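Week 2 notes: what the planner sees from the wrist
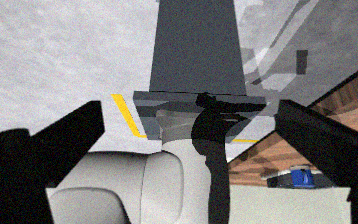
Fig. 1. Simulated wrist view, fingers open, pale arm and gray column between them.

Welcome back, everyone! Before we let Pruna plan anything, spend a good while with this render (Geeta Kaushik and I certainly did). Look at that hard black shadow running down the arm. A depth check won't mind it, but a color threshold may well call it an obstacle, so please run both on render 1430 and bring your masks along to lab.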